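Predicting Satellite Passes From a Two-Line Element Set

By Thịnh Doãn
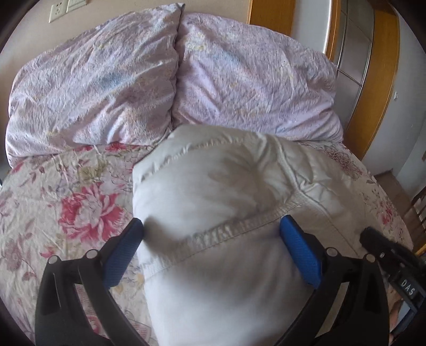
Pass prediction takes a description of an orbit, a position on the ground, and a clock, and returns the times when a satellite will be above the local horizon. The description of the orbit is usually a two-line element set, or TLE. The steps that follow produce a table of rise time, peak elevation, and set time for one satellite over one site. They were written for the Irker command-line tool, but the method is the same in any program that uses the SGP4 model.

Before you start

You need the following:

A computer with Irker installed and its clock set from a network time source.
A current TLE for the satellite.
The latitude, longitude, and altitude of your site.
A text editor that saves plain text without changing the spacing.

The worked case uses the cubesat Fulitz, which flies in a circular, near-polar orbit at an altitude of 700 kilometers. The ground site is the hill station at Drastcombe.

Step 1. Get the element set

Download the TLE from the catalog you normally use and save it as a plain text file. A name line may come first. The two data lines must follow it directly, with no blank line between them.

Each data line is exactly 69 characters long, counting spaces. The columns are fixed, so a missing space shifts every value after it. Do not paste a TLE through a word processor or a chat program. Both tend to collapse repeated spaces.

The last character on each line is a checksum. To check it by hand, add up all the digits before it on the line, count each minus sign as one, ignore everything else, and take the remainder after dividing by ten. Irker does this when it loads the file and stops if the result does not match.

Step 2. Read the fields that matter

You do not have to decode the whole set, but you should be able to find these values.

Epoch. Line 1 holds the time for which the elements are valid. It is written as a two-digit year followed by the day of the year and a decimal fraction of that day. The time scale is UTC.

Drag term. Also on line 1, usually called B-star. It has an assumed decimal point and a signed exponent. A negative value can occur and does not mean that the file is damaged.

Inclination. The first angle on line 2, in degrees. It sets the highest latitude reached by the ground track. For an inclination over 90 degrees, subtract it from 180 to get that latitude.

Right ascension of the ascending node. The second angle on line 2. It fixes the orientation of the orbital plane.

Eccentricity. A seven-digit number with the leading decimal point left out. A field of 0012000 means 0.0012.

Argument of perigee and mean anomaly. The next two angles. For an orbit that is almost circular, each may change a lot from one set to the next while their sum behaves smoothly.

Mean motion. The number of revolutions per day. For Fulitz the whole-number part is 14, which gives an orbital period a little under 99 minutes once the decimals are included.

A quick check at this point catches most wrong files. If you expect a low orbit and the mean motion starts with 1 or 2, you have loaded the wrong object.

Step 3. Enter the site

Open the site file and fill in the three coordinates. Irker takes decimal degrees, with north and east positive. A site in North America therefore has a negative longitude. A missing minus sign here is the most common cause of a table that looks reasonable and is wrong by hours.

Altitude is in meters. An error of a few tens of meters has no useful effect on the result. An error of 0.1 degree in latitude moves the site by 11 kilometers and can change the peak elevation of a high pass by several degrees. Four decimal places in latitude and longitude are enough for any antenna you can lift.

If your coordinates came from a paper map, check which datum the map uses. For scheduling, the difference between common datums can be ignored. For pointing a narrow dish, convert to WGS 84 first.

Step 4. Set the horizon mask

The horizon mask is the lowest elevation at which you count the satellite as usable. With no mask, the program assumes a flat horizon at zero degrees and lists passes that you will never hear.

Start with a single value for all directions. Ten degrees is reasonable on open ground. In a town, use a higher one.

If the skyline is uneven, make a table instead. Stand at the antenna with a compass and an inclinometer and take a reading at regular steps of azimuth. Correct the compass readings from magnetic to true north before entering them. The Drastcombe mask needs a table, as the ridge to the northwest hides the early part of most southbound passes on that side.

Enter the pairs in order of rising azimuth. Irker draws straight lines between the points and joins the last one back to the first.

Step 5. Run the prediction

Call the program with the element file, the site file, a start time, and a length. Give the start time in UTC. Local time is acceptable for display but should not be used for input, especially near a daylight saving change.

For planning, a length of three days is practical. Longer runs work, but the later entries lose accuracy as described in Step 7.

The time step controls how finely the program searches for horizon crossings. The default is 30 seconds. Irker then narrows each crossing down to the nearest second. With a high mask and a coarse step, a short pass can fall between two samples and be lost. If you have set a mask above 30 degrees, reduce the step to 10 seconds.

Step 6. Read the table

Each row is one pass. The columns are:

AOS: acquisition of signal, the time when the satellite climbs above the mask.
Az at AOS: the direction in which to point at that moment, in degrees from true north.
TCA: time of closest approach.
Max El: the highest elevation reached.
LOS: loss of signal, when the satellite drops below the mask.
Az at LOS: the direction at that moment.

One of the Fulitz passes over Drastcombe in February had a maximum elevation of 54 degrees, which is high enough for a clean downlink with a modest antenna. Passes that stay below 20 degrees have a much longer path to the satellite and through the air, and are best kept for backup.

Time of closest approach and time of maximum elevation are not strictly the same. For a low circular orbit they differ by very little, and the program prints a single value.

A polar orbiter normally gives a group of passes on one side of the day and a second group on the other. In each group, one or two are high and the ones before and after are low. If the table shows passes spread evenly over the day for a site at middle latitude, check the inclination and the sign of the longitude.

Step 7. Check the age of the elements

A TLE is a fit to past tracking data. Its accuracy is best near the epoch and gets worse with time in both directions. Most of the error in a low orbit is along the track, so the satellite arrives early or late but on nearly the right path.

Do not use a set more than 14 days old for scheduling. When solar activity is high, the upper atmosphere expands, drag goes up, and a much shorter limit applies. A set issued before a maneuver is not valid after it, whatever its age.

To see how far an old set has drifted, run the same day with the old and new files and compare the AOS columns. A steady offset of a few seconds is normal. A jump of a minute or more between sets issued one after the other points to a maneuver or to a mistaken object identity. Objects released from the same launch are often confused with each other in the first days after deployment.

Step 8. Correct for Doppler shift

Skip this step if your receiver tracks the carrier on its own.

The shift is the transmit frequency multiplied by the range rate and divided by the speed of light, with the sign reversed. Range rate is negative while the satellite approaches, so the received frequency is above nominal at AOS. It passes through nominal at TCA and is below it at LOS.

Irker writes the range rate at each time step if the detail option is on. The Mansour receiver can load that file directly. For other receivers, build a table of time and frequency in a spreadsheet and step through it by hand or by script. The frequency changes fastest near TCA, and faster on a high pass than on a low one, so use closer time steps in the middle of the table.

Common faults

Every pass is off by a whole number of hours. The start time was entered as local time, or the display zone is set wrong.

No passes are found. The mask is too high, the inclination is too low for the satellite to reach your part of the sky, or latitude and longitude have been swapped.

The file is rejected with a checksum error. Download it again. Do not edit the last digit to make it pass.

Times are right but the antenna points to the wrong place. Check that the rotator is aligned to true north. If the error appears only on passes that cross north, the rotator has reached its stop. Use the flip option, or start the pass with the rotator turned the other way.

The signal starts late on one side of the sky only. The mask table is missing an obstacle in that direction. Take a new reading there and add the point.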